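Suture automatisée au banc d'essai : que devient le poste de technicien ?
Forum Ollow – rubrique Métiers du dispositif médical
957 vues – 4 réponses et commentaires

fil_tresse
Je suis technicien d'essais chez un sous-traitant qui qualifie des fils de suture. Jusqu'ici, les points sur tampon étaient faits à la main par deux personnes. La direction veut passer en mars à une cellule Citach à deux bras. Le geste est automatisé, la validation reste humaine. Concrètement, que reste-t-il au technicien, et faut-il demander une révision de la fiche de poste ?

Thammasiri
Nous avons fait ce passage chez Fladon. La pose ne représente qu'une partie du poste. Restent la préparation des tampons, le contrôle des nœuds, le tri des essais non conformes et la reprise en manuel quand le fil s'effiloche. Sur notre première série, 80 essais ont été relus point par point. 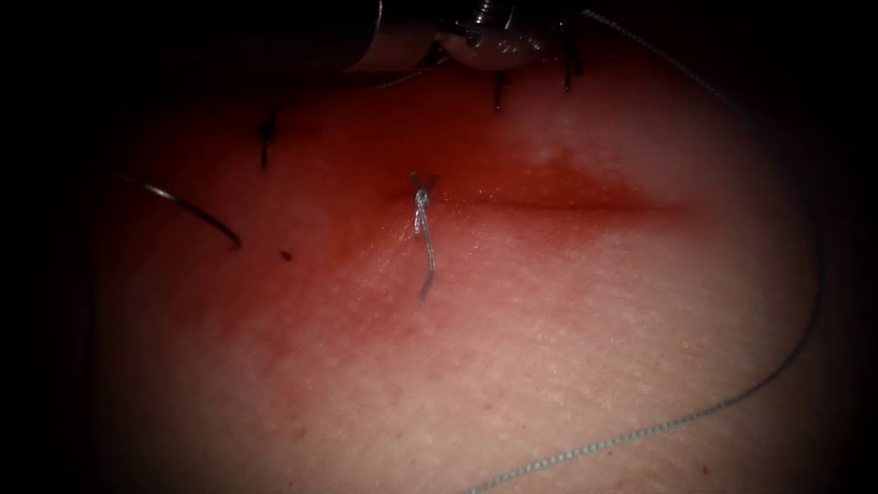
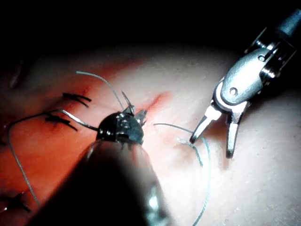
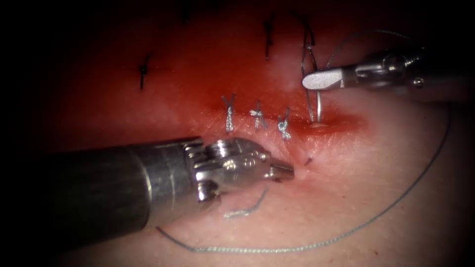

Sutures sur tampon, instruments robotisés ; points noirs déjà en place sur les trois vues.

Ce qui change vraiment, c'est l'attention. On ne tient plus le porte-aiguille, on surveille la longueur des brins et la position de la boucle avant serrage. C'est plus fatigant que prévu – prévoyez des rotations courtes. Pour la fiche de poste : oui, et avant la mise en service. Faites écrire qui a autorité pour arrêter la cellule.

noeud_plat
Chez nous, personne n'est parti. Mais plus personne ne s'entraîne à la main non plus, et ça se voit les jours de panne.

Commentaires (2)

labo_est – 1/18/26
D'accord sur les rotations. Et le temps de relecture, il est compté comme de la production ?

Thammasiri
Oui, depuis la deuxième série. Avant, non.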